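Floors, Blinds and Wheels: How the Parts of a Room Work

A room is a set of parts, and each part has a job. We start with the floor. A parquet floor is made of small pieces of wood laid side by side in a pattern. Wood takes in water from damp air and swells slightly. In dry air it shrinks again. Floor layers leave a narrow gap along the walls so the wood has space to move.

Vertical blinds are long strips, called vanes, that hang from a track. Each vane has its own small hook. Turning the control makes all the hooks rotate together, and the amount of light changes. Pulling the vanes to one side packs them into narrow folds.

A red cabinet on a wall or floor often holds a fire extinguisher. Red is easy to find quickly. Keep the space in front of it clear.

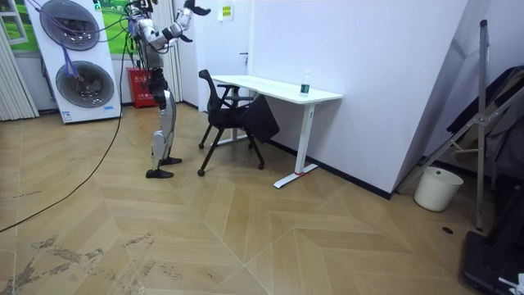
Khurram Butt wrote in to ask why the strips don't just swing around all day, and said that the ones at his school have a little chain along the bottom. The chain links the vanes and keeps them evenly spaced. Many blinds also have a weight in the bottom of each vane, so it hangs straight.

Now for furniture. A table has two main parts — the top, where things are placed, and the support, which carries the load down to the floor. Some supports end in casters. A caster is a small wheel in a holder. If the holder can turn, it is a swivel caster, and the furniture can be pushed in any direction.
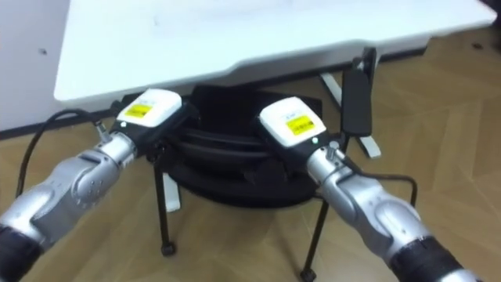
A load placed near the middle of a support is steady. A load hanging far over one side can tip it. Legs that spread wide make tipping harder, and so does a heavy base.

Try this at home. Set a book on an upside-down cup and slide it sideways 1 inch at a time. Note where it falls.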